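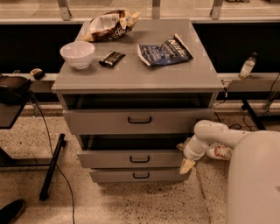 Hemolia folding mattress: my review after nine months

2 December 2020

I bought the Hemolia in the first weeks after I moved to the new apartment. The bedroom is small, and I did not want a big bed that stays there all day and takes the whole floor. A folding mattress looked like a good idea. I have slept on it almost every night from then until now, so I think I can give a fair opinion.

What it is

The Hemolia is a foam mattress in three parts. The parts are joined by the cover, and you fold it like a letter before you put it in an envelope. When it is folded, you can use it as a low seat. The cover has a zipper on three sides and goes in the washing machine. There is a handle on one side only, and I will come back to this handle later.

I took the single size in the firm version. The shop, Findix, sells also a medium one. I tried both in the shop with my shoes off, and the medium was more pleasant for the first minute, but I felt the floor under my hip when I turned on the side. If you sleep on your back the medium may be enough for you.

Price

The normal price was 3,800 dirhams. I paid 3,230 with the spring discount, delivery included. For a mattress without a frame this is not cheap. My colleague Zineb Mahrous bought a normal spring mattress for much less and she is happy with it. But she has a bed base already, and I would have to buy one.

First days

The mattress came rolled in plastic, very heavy. The paper inside says to wait one day before you sleep on it. I waited one night and slept on the sofa, and in the morning the corners were still a little thin. On the third day they were full.

There was a smell. It was not strong, but I am sensitive to such things and I noticed it for more than a week. I opened the window every morning and put the mattress on its side against the wall. After this it was gone and it never came back, even in August when the room was very hot.

Sleeping

For my back it has been good. Before, I had an old mattress with a hole in the middle and I woke up stiff. With the Hemolia I wake up normal. The foam is firm and it keeps its shape, and I do not see any place where it became lower.

You feel the joints between the parts in the first nights. One is near the knees, and this one did not disturb me. The other is close to the lower back, and it depends how you lie. I solved it with a thin cotton cover on top, folded double. I think the company should put such a cover in the box at this price.

The heat is the weak point. Foam keeps the warmth of the body, everybody knows this, and in summer I woke up several times in the night. In winter the same thing is an advantage. I have hard terrazzo under me, with a cold surface, and I have not felt the cold through the mattress one single time.

Life close to the floor

Before you buy any floor mattress, think about the other things in the room. This was the part I did not prepare well. My lamp was too tall and the light came directly in my eyes. The socket was on the wrong wall. A normal bedside cabinet with drawers is also high when you lie on the floor, and you must sit up to take something from it. I kept a gray one anyway. The drawers are useful, and the top is where my chips and chocolate finish, together with the bowl I should take back to the kitchen.

What I did change was the place of it. At first I had it next to my head. Then I moved it near the feet, and I put a small tray on the floor for the phone, the glasses and a glass of water with a lid. 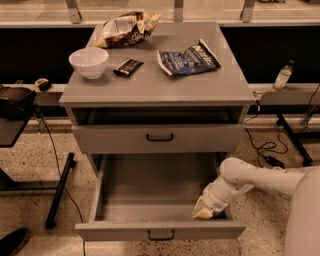

The lid is important. Twice I put my hand in the glass in the dark, and the second time the water went under the mattress and I saw it only in the evening. The bottom of the cover dried in one afternoon on the balcony and there is no stain.

This brings me to the question of air. You cannot leave a foam mattress flat on the floor for weeks. The moisture of the body goes down and stays there. I fold mine every morning, or I stand it up when I am lazy, and once a week I wipe the floor under it. A friend of mine, Thandeka Motaung, left hers flat for the whole winter and found gray spots on the bottom. Hers was from Alexiou, another brand, but I believe it would be the same with this one. The paper in the box says only "air regularly", in very small letters.

Folding and carrying

Folding takes half a minute. The foam wants to open again, so you need the strap, and the strap is of good quality. As a seat it is comfortable for one person. For two people it is too narrow – they sell it with a photo of two people, and I do not know how they did it.

Now the handle. It is sewn to the cover and not to something strong, and when you lift the mattress all the weight pulls on one short seam. Mine started to open in the fifth month. I wrote to Findix, and they answered after four days and sent a new cover without discussion, so for the service I have nothing bad to say. The new cover has the same handle in the same position. I carry it from below now, with both arms.

Washing

I washed the cover at 30 degrees, as written. It did not become smaller and the color is the same. To put it back on is hard work. Start with the middle part, close the zipper a little, then do the two ends. If you start with one end, as I did the first time, you will have to take everything off again.

Who should buy it

I would recommend it for a student or for a person alone in a small room who is ready to fold it every day. It is good also for guests. For a person with bad knees I would say no, getting up from the floor each morning is an effort that you do not feel in the shop.

My score is four stars from five. I take away one star for the handle. If they bring out a version with a stronger seam and the cotton cover included, I would pay the full price for it. For now, wait for the discount, it comes every spring according to the man in the shop.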